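홈 | 공지 | 모집 | 현장 이야기 | 문의
분류: 참가자 모집 > 오픈데이·시연

드룰레오 로봇 작업실 오픈데이, 같이 하실 분 구해요!

안녕하세요, 드룰레오(Druleo)에서 시연 쪽 일을 맡고 있는 사람입니다. 작년까지는 아는 분들만 조용히 불러서 차 한 잔 드리고 로봇팔 움직이는 거 보여드리고 끝이었는데요, 올해는 좀 제대로 해보려고 이렇게 모집 글까지 쓰게 됐어요. 글솜씨가 없어서 말이 길어질 것 같은데 끝까지 읽어주시면 정말 감사하겠습니다.

날짜부터 말씀드릴게요. 2024년 7월 17일 수요일, 장소는 브리즈든(Brisden) 건물 2층 저희 작업실이에요. 오후 1시에 문 열고 저녁 6시에 닫습니다. 건물 1층에 빵집이 있고 그 옆으로 난 좁은 계단으로 올라오시면 됩니다. 엘리베이터는 뒤편 주차장 쪽에 있는데 안내판이 작아서 다들 못 찾으시더라고요. 계단이 불편하신 분은 도착해서 전화 주시면 제가 바로 내려갈게요.

이번에 모시려는 분은 두 부류예요.

첫째는 체험 참가자 40명입니다. 한 번에 다 들어오시면 작업실이 터지니까(진짜 좁아요) 시간대를 나눠서 들어오시게 할 거고요, 한 분당 넉넉하게 보고 가실 수 있게 짰어요. 만 14세 이상이면 누구나 신청하실 수 있고, 로봇을 하나도 모르셔도 전혀 상관없습니다. 오히려 저는 모르시는 분들이 더 반가워요! 전공하신 분들은 모터가 뭐냐, 제어 주기가 얼마냐부터 물어보시는데, 지난번에 오신 어떤 어르신은 한참 보시더니 "저게 우리 집 빨래도 개줘요?" 하고 물으셔서 그 얘기로만 한참을 떠들었거든요. 그런 질문이 제일 재미있어요.

둘째는 하루 진행 도우미 6명이에요. 이쪽은 단기 알바라고 생각하시면 됩니다. 오전 11시까지 오셔서 의자 놓고 이름표 정리하고, 문 열고 나면 손님 맞이하고 순서 안내하고, 끝나면 같이 치우고 가는 일이에요. 일당은 면접 때 말씀드리는데 당일 저녁에 바로 드리고, 점심이랑 간식은 저희가 챙깁니다. 도우미분들은 로봇팔을 직접 조작하실 일은 없어요. 조작은 저희 직원이 하고, 도우미 한 분만 시연대 옆에 서서 손님들이 선 안쪽으로 손을 넣지 않게 봐주시면 됩니다. 목소리 크고 잘 웃는 분이면 좋겠고요, 아이들이랑 얘기하는 거 좋아하시면 더 좋고요.

당일에 뭘 보게 되냐고 많이들 물어보셔서 순서를 적어볼게요. 들어오시면 먼저 짧은 안전 설명이 있어요. 지루하지 않게 하려고 제가 대본을 세 번이나 고쳤습니다. 그다음에 두 팔 로봇 시연을 보시고, 옆방으로 옮겨서 넬렉(Nelleck)이라는 저희 연습 프로그램을 화면으로 만져보시게 돼요. 마우스로 팔을 움직여서 물건을 옮겨보는 건데, 해보시면 생각보다 어려워서 다들 오기가 생기세요. 마지막은 차 마시면서 질문하는 시간입니다. 저희가 쌓아둔 시연 기록이 200건쯤... 아니 딱 200건이네요, 방금 목록을 다시 보고 왔어요. 그중에 실패한 것들만 골라서 틀어드릴 거예요. 저는 이 시간이 제일 좋아요. 잘된 것만 보시면 로봇이 뭐든 척척 하는 줄 아시는데, 천 하나 다루는 게 얼마나 까다로운지는 안 되는 걸 봐야 느낌이 오거든요.

천 얘기가 나와서 말인데, 딱딱한 상자는 어제나 오늘이나 같은 모양이잖아요. 그런데 천은 내려놓을 때마다 모양이 달라져요. 집었다고 생각했는데 한 겹만 집혀 있고, 당기면 반대쪽이 따라오고. 저도 처음 왔을 땐 옆에서 보다가 답답해서 그냥 제가 펴버리고 싶었어요(지금도 가끔 그래요). 그래서 시연도 천 다루는 걸로 시작하려고 합니다. 저희 시연대는 이렇게 생겼어요. 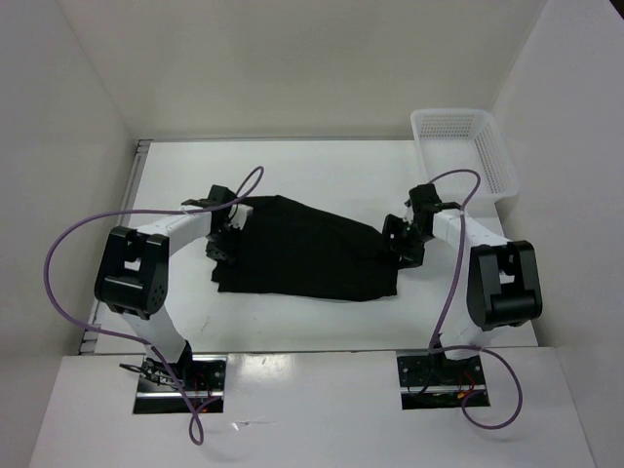
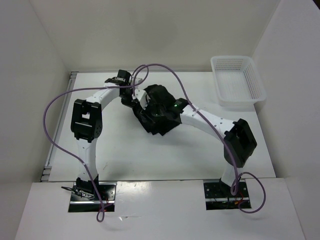 복장은 편하게 오시면 되는데, 긴 목걸이나 늘어지는 끈이 달린 옷은 피해주세요. 사진 촬영은 괜찮고 플래시만 꺼주시면 됩니다. 동영상은 시연 시간에만 찍어주시고, 다른 손님 얼굴이 나오지 않게 조금만 신경 써주세요. 음료는 옆방에서만 드실 수 있어요.

참가비는 없습니다. 대신 나가실 때 설문 한 장만 써주세요, 좋은 말보다 "이건 좀 지루했다" 같은 말이 저희한테는 훨씬 도움이 돼요! 다과는 그윌리엄(Gwilliam)에서 맡아주시기로 했는데, 견과류 알레르기 있으신 분은 신청하실 때 꼭 적어주세요. 미리 빼달라고 말씀드려 놓을게요.

신청은 이 페이지 문의 메뉴에서 하시면 됩니다. 체험 참가자는 이름, 연락처, 오고 싶은 시간대를 적어주시고, 도우미 지원하시는 분은 제목에 '도우미'라고 쓰고 짧게 자기소개를 해주세요. 이력서는 필요 없어요. 행사 진행 경험이 있으시면 한 줄 덧붙여 주시고, 없으셔도 괜찮습니다. 저도 이 일 하기 전에는 사람들 앞에서 마이크 잡아본 적이 없었어요. 도우미분들하고는 7월 둘째 주에 전화로 잠깐 얘기 나누고 바로 결과 알려드릴게요.

혹시 신청해 놓고 못 오시게 되면 전날까지만 알려주세요. 대기하시는 분께 연락드려야 하거든요. 늦으시는 건 괜찮은데, 그 시간대 시연이 끝나 있으면 다음 조에 자리가 있을 때 들어가시게 됩니다.

참, 주차는 브리즈든 뒤편에 하실 수 있는데 자리가 몇 칸 없어요. 버스 타고 오시는 걸 추천드리고, 자전거는 계단 밑에 세우시면 됩니다. 더 궁금한 게 있으시면 문의 메뉴로 편하게 물어봐 주세요. 답은 제가 직접 드리는데 오전에는 작업실에 들어가 있어서 보통 점심 지나서 답장이 갑니다.

이전 글 | 목록 | 다음 글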